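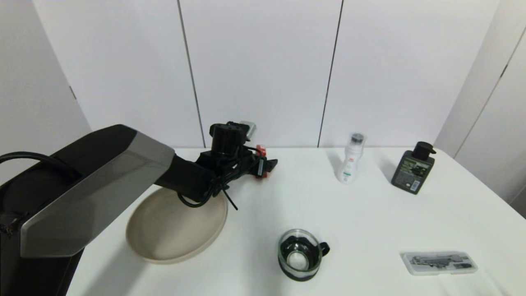

A plate, a glass cup and bottles on a white tabletop.

Home News Politics Opinion Events Contact

Filed under: Elections, State House

Fogh says she will run again, and this time without the party's mailers

February
By Marijke Wuyts

Heiðrún Fogh lost her race for the state House in November by 1,439 votes. She has already filed the papers to try again.

"I didn't take a long break," Fogh said. "I slept for a week, took down my signs and started calling people back."

Fogh, a former school bus dispatcher, ran in a district that covers Flutwood and the farm towns along the river road. The seat has not changed parties in 30 years. She won the precincts in town and lost nearly everything west of the grain elevator.

She puts part of that down to the mail. The state party paid for a run of glossy flyers attacking her opponent over a vote on hospital funding, and Fogh said she did not see them until they were in her own mailbox.

"My neighbor brought hers over and asked me if I believed it," she said. "I told her the vote was real but I wouldn't have put it that way. Well, my name was on the back. You can't hand that to somebody and then say it wasn't you."

She has told the party she does not want mail sent for her next year unless she signs off on it first. The answer so far has been polite. By law the party can send what it likes if it does not coordinate with her, and she knows that.

"I can ask," she said. "I can also say in public that I asked."

Fogh was more careful when the talk turned to the top of the ticket. She campaigned last fall with a line about rising grocery bills that many in her own party took as a shot at their national leaders. Some county members wanted her to drop it.

"People were angry about prices. I was too. If I'd gone to a door in Iltus and said everything was fine, that would have been a short visit."

Did she mean it as criticism of her own side?

"Yes, some of it," she said. "They had the chance to do something about the feed and fuel costs out here and they talked about it in a way that made no sense to anyone who buys feed."
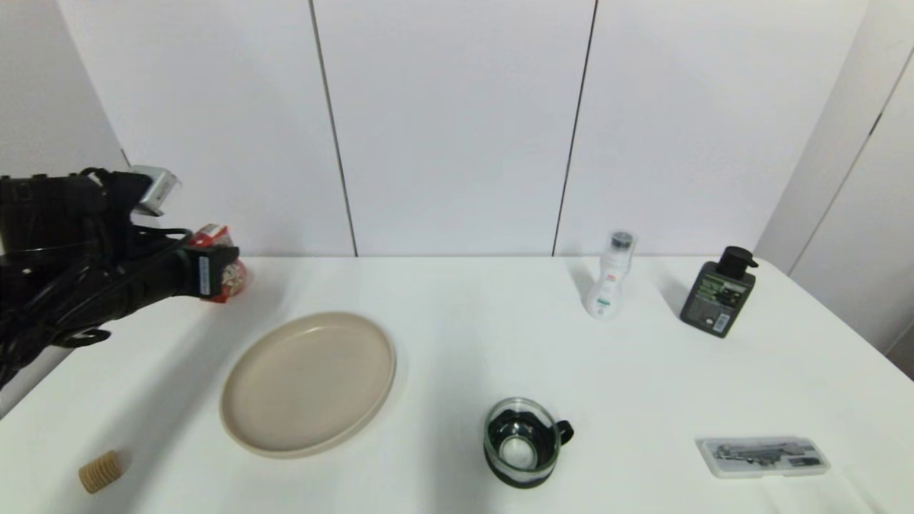 Flutwood Courier - Statehouse and County Politics Desk

Her campaign manager last year, Ji-hoon Chae, has moved on to a job at the capitol. Shufen Kong, who ran the phone list, will take over. Fogh said the first change will be where the time goes. Last fall the campaign spent most of its weekends in Flutwood, where she was already ahead.

"Shufen showed me the map and I was embarrassed," Fogh said. "We knocked on some of those doors three times. There were roads out west we never drove down at all."

Money is the other worry. She finished with $41 in the campaign account, and she wants to get through the spring on donations of $50 or less. She said that is partly a matter of principle - and partly that the larger donors have stopped returning her calls.

No one else has filed for the primary. Elínborg Þórarinsdóttir, who sits on the county board, has been mentioned as a possible candidate and did not respond to a message.

"If she gets in, she gets in," Fogh said. "I'd still be driving out west in the morning."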